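The Flat at Multatmont

1

Annapurna Krishnan had the kitchen until four. After that the keys to number 33 went back to the agent, and Nayara Falcão would want her deposit.

She started with the counter. There was more on it than she remembered -- carrots, pink flowers, the slicer still on its green board.

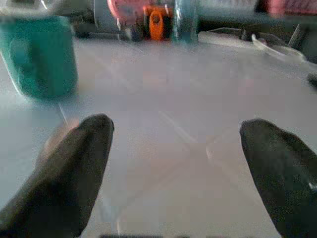
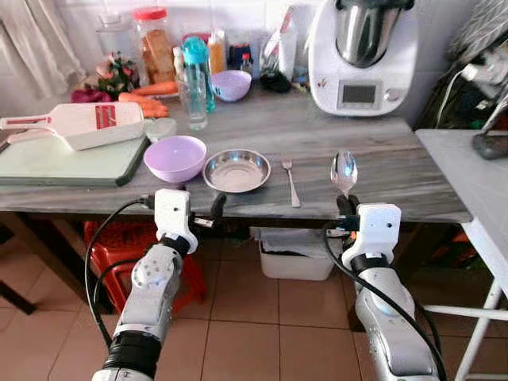 2

Nayara rang at three from the Purkongate bus.

"Have you done the cutlery?"

"There's a fork and a spoon."

"And the lavender bowls?"

"Both here."

"One's yours," Nayara said. "I never knew which."

Annapurna wrapped the bigger one in a tea towel and put it in her bag. She left the flowers by the wall for whoever came next, then took them after all and locked the door.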